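My grandmother read coffee cups, and I was always a little afraid of it. Tarot came to me much later, when Jarmila Ondrejka gave me her old deck in June. Since then I draw one card every morning, before work.

This week the Hermit came to me four times in five days. At first I was worried, but Jarmila says he is a kind card - he asks only for some quiet. 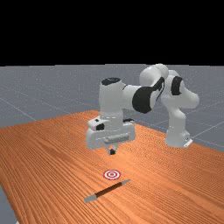 ## What I will try until Sunday

I will keep my telephone in the kitchen after nine, and write down my dreams when I remember them. If the Hermit comes again, I will write to you about it.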